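Sorting a small plastic drawer unit for sewing and craft bits

A small drawer unit is the cheapest way to keep buttons, bobbins, clips and ribbon ends off the worktable. It is also very good at turning into three layers of mixed rubbish. These are the steps I use to sort one out and keep it usable. Allow a morning the first time and a quarter of an hour after that.

What you need

A flat table or bench
A plain cloth big enough to cover it, in one light colour
The drawer unit
Small zip bags or lidded tubs
Paper labels and a pencil
A damp cloth, a dry cloth and a lint roller

Step 1. Cover the table

Spread the cloth over the whole work area before anything is tipped out. Pale green suits me because pins, black snaps and dark thread all show up on it, and it is easier on the eyes than white. Cotton sheeting or an old flannelette sheet will do. Avoid anything with a pattern, and avoid satin, as beads slide straight off it.

Smooth it from the middle outwards. A few soft creases don't matter, but a proper fold will hide a needle. Lint and specks don't matter much either at this stage. Go over it with the roller if you are sorting white ribbon or anything else that picks up fluff.

Put the drawer unit at the back of the table, to one side, so you have the open cloth in front of you.
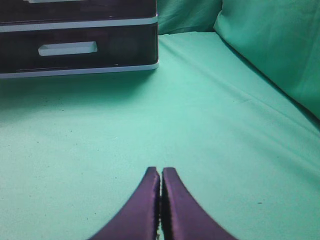 Step 2. Empty one drawer at a time

Start with the bottom drawer. Take it right out of the unit if it will come, and tip it gently onto the cloth. Don't empty the next one until the first is finished. Pacita Bautista, who taught the beginners' class I went to, had us do all the drawers at once, and I spent the rest of that afternoon picking hooks out of bias binding.

Step 3. Make your piles

Sort by what you do with a thing and leave colour for later. My piles are:

Fastenings (buttons, snaps, hooks, zips)
Thread and bobbins
Marking and measuring
Trims
Mending for other people
Bin

Be firm about the last one. Elastic that has gone crisp is no use, and neither are single snap halves or thread that breaks when you tug it.

Step 4. Clean the drawer

Wipe the inside with the damp cloth, then dry it. Dust collects in the back corners and along the runners. Skip the spray cleaners on tinted plastic – a little dish soap in warm water is enough. Wipe the rails on the frame as well, and check nothing has dropped down behind.

Step 5. Bag and refill

Loose buttons go in small bags, and the bags stand upright like file cards. Heavy items such as shears and tins of pins go in the bottom drawer so the unit doesn't tip when you pull the top one. Leave some space in each drawer. If you have to push the contents down to shut it, it will catch on the rail above.

Step 6. Label

Smoky or coloured fronts let you see that a drawer has something in it, but you can't always tell what.
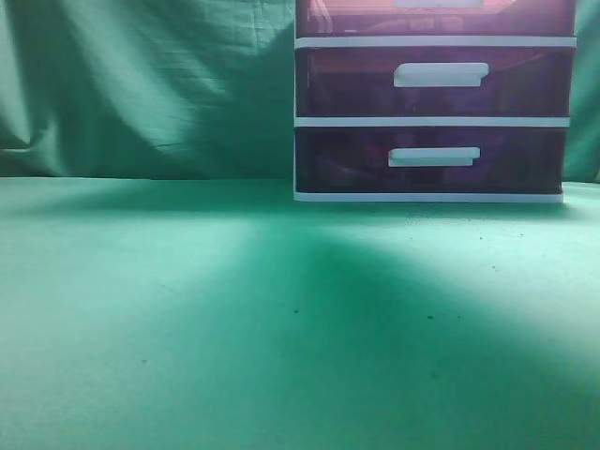

I write the label in pencil and stick it beside the handle, where a thumb won't rub it off. Keep the wording short: "Zips", "Bobbins". Haf Wynne puts hers along the top edge of the drawer, inside, which looks neater but means opening every one to find the zips.

Step 7. Shake out the cloth

Fold the corners in and carry it outside. Run a magnet over it first if there were pins about, then wash it on its own.

Keeping it up

I do a quick sort every April and again before the Christmas sewing starts. In between, odd bits go in one small tub on the windowsill. When the tub is full, it gets emptied into the right drawers.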